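Service Robotics, Unit 6: Can a Machine Do the Laundry Yet?
Course handout, prepared by Leokadia Sikora

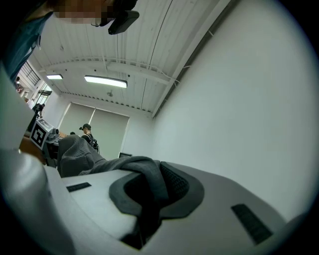
Fig. 6.1. Gray garment pinched at the dark pad of a hand-held gripper, wide-angle view from the tool.

6.1 Scope

This unit covers cloth handling as a household chore. Dish loading was treated in Unit 5 and is referred to only where the comparison is useful. Read sections 6.2 to 6.5 before the lab. Section 6.6 is needed for the written report.

The short answer to the title question is: in part. Single steps of the job can be done by machine under fixed conditions. The whole job, from a full basket to a stack on a shelf, in a home the machine has not been set up for, cannot yet be done at a speed or reliability that a household would accept.

6.2 Why cloth is hard

A rigid object has a pose with six numbers: three for position and three for orientation. Once these are known, a grasp can be computed and the result predicted with fair confidence. A garment has no such short description. Its shape depends on how it was dropped, what it lies on, how stiff the weave is, and where it is held.

Three consequences follow for the designer.

First, most of the garment is hidden from any one camera. In a crumpled shirt the collar may be under both sleeves. The system has to act before it knows what it has.

Second, each grasp changes the state. Lifting by one point lets gravity simplify the shape, and this is used on purpose in many pipelines, but the lift also creates new folds and twists near the contact. Fig. 6.1 is typical: the fabric rises in a hump on the left and trails rightward as a twisted strip that dips down at the pad.

Third, errors add up. A sleeve folded slightly off the line gives a bad second fold and a worse third one.

6.3 Grasping

The usual choices for fabric are pinch, suction, needle and roller. Needle grippers are common in garment factories and unsuitable for finished clothes at home. Suction works on coated or tightly woven cloth and leaks on knits. Rollers separate the top layer well on a flat stack and do little with a heap. Pinch grasping with a compliant pad remains the default for mixed laundry.

Points to check on any pinch design:

Pad friction. A textured surface helps with smooth cloth. Measure it with the cloth you intend to handle.

Layer count. The gripper should report whether it holds one layer or two. Gap sensing at the jaw is the cheapest method and fails on thick seams.

Housing clearance. Loose fabric falls back over the body of the tool. A camera mounted behind the jaw can lose its view of the contact point at exactly the moment the view is wanted.

Release. Light fabric can cling to the pad after opening. A short lateral motion before retreat is normally enough.

6.4 Learning from hand-held tools

Motion planning from a full cloth model is slow, and the models are poor near contact. Much current work learns the motion from people. A person carries out the chore with a hand-held gripper, the tool records what its camera sees, and a policy is trained on the recordings. The approach avoids building a robot for every site where data is wanted, and it keeps the fingers at the same opening limits the machine will have.

The main costs are these. A person moves faster than the target arm may be able to follow. A person also uses knowledge the camera does not hold, such as the weight of a damp towel felt through the wrist. Finally, people recover from a slip without thinking, and unless slips are kept in the training set the policy never sees a recovery. Do not delete failed folds from your lab recordings.

6.5 Course trials

The numbers below come from the Disach bench in our own lab. The controller was written by Woo-jin Baek and the trial protocol by Ulla Aasen. The task was to take one T-shirt from a heap, flatten it, fold it and place it on a stack. A run counted as a success only if all four steps were finished with no human contact.

Runs attempted: 70
Runs completed: 40
Runs stopped at flattening: 18
Runs stopped at placing: 2
The remaining runs stopped at the first grasp.

Flattening is the weak step. Most stops there came from a sleeve tucked under the body, which the policy treated as already flat. First grasp failures were mainly a matter of picking up a second shirt along with the first. Once a shirt was flat, folding itself caused no stops, in line with what Jin-sol Cha found on the older Csonka bench.

Note that the heap held only short-sleeved shirts of one size. The results say nothing about socks, fitted sheets, or anything with buttons.

6.6 Home and shop floor compared

An industrial laundry can sort by item, fix the lighting, and feed towels one at a time to a dedicated folder. The machine there is fast because the problem has been made small before the cloth reaches it. A home offers none of this, and the volume is too low to pay for the preparation. General-purpose arms are aimed at the second case – and are usually judged, unfairly, by the throughput of the first.

For the report, compare one chore in both settings. State what is done by people before the machine starts and after it stops, and include that time in your totals. Last year's reports left it out in most cases and came to conclusions the data did not support.

6.7 Lab preparation

Bring two items of your own clothing, one knit and one woven. Install the Ikine logging package in advance. Gripper pads are to be wiped down before each group starts. Pairs are assigned by Jin-sol Ahn, who also takes requests for a change of slot. Reports are due in March, on paper, with the raw run log attached.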